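### 3.2 Keeping the hand-held grippers in shape

Each recording kit is built around a pair of hand-held grippers, and we were surprised (and delighted!) by how far a little routine care takes them. Dindo Dagdag wrote the first service sheet for the Flornside kit in February, and we have changed very little in it.

Before a session the operator opens and closes each jaw 200 times and feels for drag at the pivots. The blue pads get a wipe with a damp cloth, then a dry one. Kitchens are hard on pads: a thin film of cooking oil is enough to make a lid slide, and the ribs hold on to flour. A pad that still slips on our test cup after cleaning is swapped, a job of 3 minutes with one small driver.

The camera mount needs more patience. We check it against a printed target at the start and end of every session, and if the two readings disagree we tighten the mount, calibrate again and mark the session for review. Of 502 sessions, only 7 were marked this way, which is a lovely result for a part we printed ourselves.

Figure 3 gives the wrist view in one of the home kitchens, with both jaws of the near gripper and their pads in sight. We want this view at the start of each session, as it lets a reviewer judge pad seating and jaw alignment before any of the task footage is opened.

**Figure 3.** Wrist view in a home kitchen, jaws open toward the counter and stove.

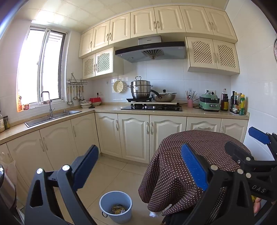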